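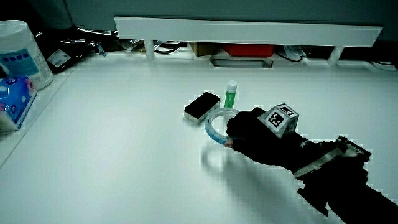
Forums > Perception > Hand Tracking > Marker cube pose flips

July 2024, posted by bredo_k

Wrist pose from the marker cube on the back of the glove is giving me trouble. We calibrate each face against the cube frame, then solve from whatever faces the fixed camera can see. With two faces in view it is solid. When the hand turns and only one face is left, the orientation jumps to the mirrored solution for a few frames and then comes back.

Last batch was 3,357 frames. The tape roll grasps are the worst, the flat objects are mostly fine. Solver is the stock square-marker one with a refinement step after it. Any fix short of adding a second camera?

hajdu

Classic planar ambiguity. A single small square far from the camera has two poses with nearly the same reprojection error, and your refinement step polishes whichever one it was handed. Get both solutions out of the solver, compare the error ratio, and if it is under 5 keep the one closer to the previous frame.

tmarsh

I would not do that. If the previous frame was wrong you lock on to the wrong one and stay there. We had whole grasps come out mirrored in June from exactly that logic, and they looked smooth so they passed the filter.

Put all visible corners into one solve against the cube model. With two faces the points aren't coplanar anymore and the problem goes away.

bredo_k

Already doing the joint solve for two faces. It's the single-face frames I'm asking about.

tmarsh

Then drop them and interpolate. Cap the gap at 15 frames and throw out anything longer.

hajdu

Dropping is fine for a demo. If the missing stretch is the moment of contact you are interpolating through the only part anyone cares about. Run it as a smoother over the whole clip, carry both hypotheses, and pick at the end. Bad starts don't lock in because the later two-face frames pull them back.

usach_lab

+1 for the smoother. The Bemlow tracker has a two-hypothesis mode, off by default. Set it in the config before you load the clip, it is ignored afterward.

Also check your corner refinement window. Ours was too big for the marker size and was picking up the edge of the next face.

bredo_k

Window was too big here too. Cut it down and the flips are fewer but still there. Ran the smoother on the first 3,000 frames and the tape grasps hold together, except one clip where the hand starts with a single face in view.

tmarsh

That clip is what I meant. Start every recording with two faces toward the camera.

hajdu

Agreed on that part. I'd still keep the clip and flag it.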